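Counter space, by the drawer

Torquil McIver fits out small kitchens for Siswood and starts with dry goods. "Packets go in a narrow section, bags in a wide one," he says. "A chip bag needs the wide one."
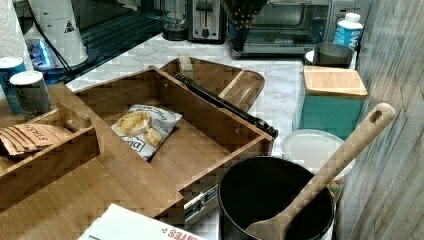
Around the faucet

McIver leaves marble clear to the right of the faucet base. The cutting board and knives stay within reach. "I allow 6 inches for the handle to swing — less and you hit something."

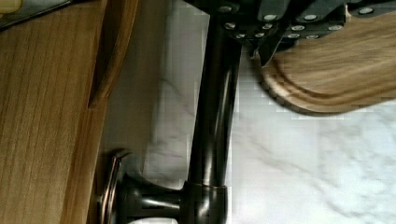 Labels and loads

He labels drawer fronts and uses the cabinet top for tins. His limit is 3 pounds per drawer, a figure he settled on in April. "Bread is light. Cans go on top." The board stays out between jobs. He plans to try a deeper drawer from Trikura next.
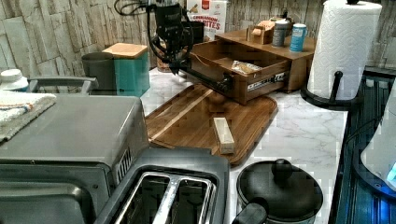 Countertop organizer with one drawer open, bamboo board in front.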